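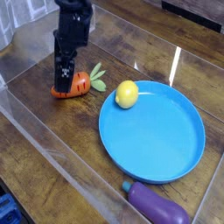
The carrot and the lemon, on the table with the blue plate.

Stories > Short Fiction > The Blue Plate

My grandmother's sister left me a key and a box of toys, and in February 2020 I went to Drulside to see what the key opened.

It opened a kitchen. It was on the second floor above the old Hamel bakery, and it smelled of cold flour, although the bakery was closed for years. There was a wooden table, one chair, and a stove with a cloth folded over its handle. I put the box on the table and did not take off my coat.

The man from downstairs came up when he heard my steps. His name was Přemysl Vrabec and he had repaired clocks in the same building since before I was born. He stood in the door and looked at the box.

"She played restaurant with all the children here," he said. "With me also. I was a bad customer. I always ordered soup."

"Was there soup?"

"There was never soup. There was carrot, and there was lemon."

I opened the box. The carrot was on top, orange-red and shiny, with small red stripes painted on it and pale green leaves at one end. Under the carrot was the lemon, and under the lemon a blue plate, much too large for toys. A real plate would be smaller, I thought. On the bottom of the box someone had written a number in pencil, 144, and after it the word Dostitham.

"What is Dostitham?" I asked.

"The street where they lived first. Number 144. The house is not there now." He came in and sat on the only chair, slowly, as if he asked the chair for permission. "You must put the lemon on the plate. The carrot waits outside."

"Why does it wait?"

"It is the second course."

So I put the lemon on the plate, near the rim, and I laid the carrot on the wood beside it with the leaves toward the plate. Přemysl Vrabec looked for a long time. Then he moved the carrot a little closer with one finger.

"She was strict about this," he said.

I asked him what he would like to order. I did not plan to ask it. I had a train at six and I wanted to measure the windows before the light was gone.

He put his hands on his knees and thought.

"Soup," he said.

I told him, in the voice which I remembered from when I was small, that the soup was finished today, but that we had a very good lemon. He nodded like a man who heard this news many times. Outside a truck was turning in the narrow street, and the window shook, and we waited until it stopped.

"Then the lemon," he said. "And after, we will see."

I took off my coat and looked for a place to hang it.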